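What Happens to the Bread? My Semester Project on Stale Loaves in Brurcombe

Okay, so when we had to pick topics for the food and community class I had nothing. Everybody else seemed to have a big idea already (school lunches, oysters, that kind of thing) and I was sitting there eating a heel of sourdough from the day before. I work two mornings a week at Drostov, the bakery on the hill, and I get to take home what doesn't sell. So my question pretty much came out of my own bag: how much bread does one small bakery end up with at closing, and where does it go?

What I did

I kept a tally for 20 days in August. Every day at closing I wrote down what was left on the racks, by type: white tin loaves, whole wheat, sourdough, rye, rolls, and "sweet," which was a category I made up for anything with sugar on it. On days I wasn't working, whoever closed filled in the sheet for me. I left it on a clipboard by the sink, which was a mistake, because by the second week the pages were wavy and one of the numbers for rye could be a 1 or a 7. I went with 1. My reasoning is that we never bake enough rye to have that many left, but I'm putting it here so you know.

Over the whole period the racks held 2,479 leftover items at closing. I had to stare at that for a while. It sounds enormous, and then you remember that a roll counts as one item and so does a big sourdough, so the number is doing something a little unfair. If I did this again I would weigh everything! Counting was just faster at the end of a shift when you want to go home.

Rolls were by far the worst. They get baked in big trays, and you can't really bake half a tray without the edges going too dark, so the bakery makes a full tray even on a slow afternoon. Sourdough was the best, partly because people will buy it a day old and feel fine about it. I asked customers about this (very informally, across the counter) and several told me they prefer it on day two for toast. White tin loaves sat somewhere in the middle. The sweet stuff hardly ever made it to closing, and when it did, I'm sorry to report that the staff ate it and it may not have been fully recorded.

Thursday was the leftover day. I had expected Monday. My guess is the market, which sets up by the river on Thursday and has its own bread stall, but I only have a guess.

Where it goes

I found 4 places the bread ended up, not counting people's mouths behind the counter. The first is the day-old basket, which is half price and gone by ten in the morning. The second is the Tusari pantry, which picks up in the evening and takes anything bagged. The third is a man with pigs, who takes the stuff nobody could chew. The last one is the trash, and that is where I wanted to look harder, because I had assumed it would be nearly zero and it wasn't. Rolls again. They go hard overnight, the pantry doesn't want them hard, and the pig pickup isn't every day.

So the second half of my project turned into: what can you do with a hard roll?

Trying things out

I tried three things at home. Bread pudding is the obvious one and it was good, but it uses eggs and milk and oven time, and if you're buying all that to save something that costs less than the eggs, I'm not sure you've saved anything. Croutons were easy. I cut the rolls in cubes, tossed them in oil and salt, and baked them low for 20 minutes. They kept in a jar for longer than I kept checking. Breadcrumbs were the easiest of all once I borrowed a food processor. Before that I used a grater, and I have a scar on my knuckle now.

I took jars of crumbs and croutons in to class for the tasting day, along with a little card asking people to mark if they'd pay for them. The croutons did really well. The crumbs got a lot of shrugs, which makes sense, who tastes plain breadcrumbs and gets excited?

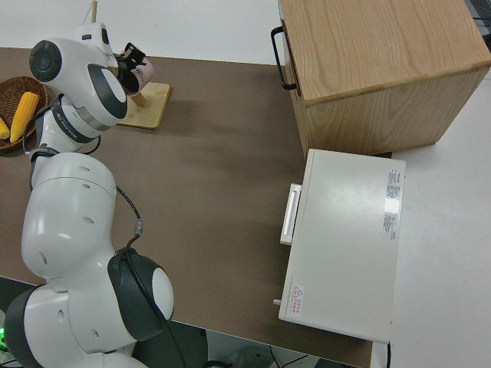 The comment I got most on the cards was that people would buy croutons if they were sitting right by the soup. Drostov sells soup! It had never occurred to me, and I ladle that soup. I brought it up at work and we tried a small batch in paper bags next to the register. They sold, though I don't have enough days of it to put a number in this report, and I didn't want to pretend I did.

The part that didn't work is the labor. Somebody has to cube the rolls, and at closing that somebody is tired. We tried cutting them in the morning instead, but by then they're like rocks and the knife skids. What works best so far is slicing them at the end of the lunch rush, when you can already tell which trays aren't going to move.

What I'd change

Weigh things, like I said. Put the clipboard somewhere dry. I'd also want a second bakery to compare with. I asked at Thakur, across the bridge, and they were nice about it but they bake to order in the afternoon and said they hardly have leftovers, so their sheet would have been mostly blank. Thinking about it now, a mostly blank sheet would have been really useful, and I should have said yes please and handed them one anyway.

I'd ask the pantry more questions too. I only talked to them on the doorstep while we were loading bags, and I still don't know how much of what they pick up gets eaten. They did say sliced loaves go first. We have a slicer, and it takes a few seconds a loaf, so we've started slicing theirs before it gets bagged.

Crouton recipe, since people asked: day-old rolls cut in cubes as big as dice, enough oil to make them shiny, salt, a bit of garlic powder if you like it. Low oven, shake the pan halfway through, and let them cool all the way before the lid goes on or they go soft.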